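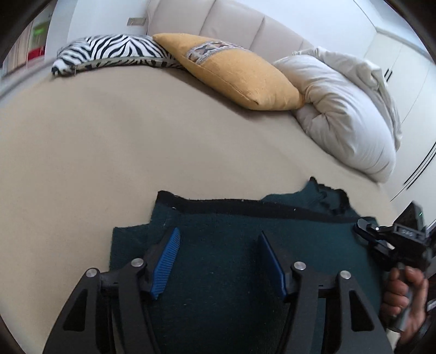
シーツの洗い方と敷き方 「ホテルのように」という宣伝文句を疑うところから

寝具の手入れについて検索すると、たいてい同じことが書いてあります。週に一度洗う、高温で乾かす、専用洗剤を使う、糸の密度が高いものを選ぶ。書いているのが洗剤や寝具を売っている会社であることも多く、私はあまり信用していません。この記事では、自分で何年か洗って敷いてきた範囲で、やって違いが出たことと、やっても違いがわからなかったことを分けて書きます。

用意するもの

普通の洗濯洗剤、洗濯ネット(大)、物干し竿2本。以上です。Brutwoodの「寝具専用リキッド」も一本使い切りましたが、普段の洗剤で洗ったシーツと並べて、家族に目をつぶって触ってもらったところ、誰も当てられませんでした。香りは強いので、香りが欲しい人には意味があるのでしょう。

手順1 洗う前に表示とサイズを見る

ボックスシーツで一番多い失敗は、汚れではなくサイズです。綿は縮みます。買った直後にぎりぎりだったものは、数回の洗濯で四隅が浮くようになります。マットレスの厚みを測り、パッドを重ねる人はその分も足してください。パッケージに大きく書いてある「厚手対応」は、何センチまでの話なのか裏面を読まないとわかりません。裏面にも書いていない製品は、私は買いません。

手順2 洗う

裏返して、ゴムの部分を内側にたたみ込み、ネットに入れます。枕カバーは別のネットへ。ボックスシーツの角は袋のようになっていて、一緒に洗うと小物がそこに入り込み、団子になって出てきます。

水温は表示に従えば十分です。「60度以上でないと意味がない」と言い切る記事がありますが、皮脂のべたつき程度なら、我が家では40度のぬるま湯で落ちました。アレルギーで医師から指示を受けている人は、もちろんそちらを優先してください。

柔軟剤は入れていません。入れると手触りはよくなりますが、汗の吸い方が鈍くなる気がします。「気がする」としか言えないので、ここは好みで。

手順3 干す

2本の竿にまたがるようにM字に掛けます。一本に二つ折りで掛けるより、風が通って早く乾きます。ゴムの部分は乾きが遅いので、取り込む前に必ず指でつまんで確かめること。9月の曇りの日に面だけ触って取り込み、翌朝に角だけ生乾きの臭いがした経験があります。

乾燥機を使うなら、完全に乾く少し前で止めます。皺が深くなるのは、乾いたあともそのまま回し続けたり、ドラムの中に放置したりしたときです。

手順4 敷く

(1)頭側の角を一つ掛け、次に対角線上の足側の角を掛ける。
(2)残りの二つの角を掛ける。最後の角がきついときは、マットレスの角を少し持ち上げる。
(3)側面の布をマットレスの下に押し込み、手のひらで中央から外へならす。

隣り合う角から順に掛けていくと、最後の一つで全体が引っ張られ、先に掛けた角が外れます。Cladisのシーツ留めクリップも試しましたが、対角線の順で掛けて外れないシーツには不要で、縮んで外れるシーツには力不足でした。どういう人のための商品なのか、いまだによくわかりません。

アイロンは必要か

見た目のためなら、全面にかける必要はないと思います。ホテルのシーツがぴんとしているのは、業務用の機械でプレスしているからで、家庭のアイロンで近づけようとすると時間ばかりかかります。どうしても気になるなら、敷いたあとに霧吹きで軽く湿らせ、手で伸ばして、乾くまで掛け布団をかけずにおきます。浅い皺ならかなり目立たなくなります。深い折り皺には効きません。

枕カバーだけは別に考える

顔や髪が触れるところなので、シーツより汚れが早く出ます。我が家ではシーツ一回につき枕カバーを二回洗っています。色の濃いものは最初の数回、白いものと分けてください。「色落ちしません」と書いてあったBarbuのカバーで、タオルを一枚薄い紺色にしました。

値段について

Cerkgateの綿シーツを二枚、一年ほど交互に使っています。毛玉は足元に少し。以前使っていた倍近い値段のものも、毛玉の出方は同じようなものでした。高いものが悪いとは言いませんが、値段の差が寝心地の差だと言われたら、根拠を聞きたくなります。

よくある失敗

洗濯機に詰め込みすぎる。すすぎが足りず、洗剤が残ってごわつきます。
漂白剤を原液でかける。そこだけ布が弱り、先に破れます。
完全に乾く前に畳んで棚に入れる。臭いが移ったときは、全部洗い直しです。

文 Tumaini Were
02/04/2018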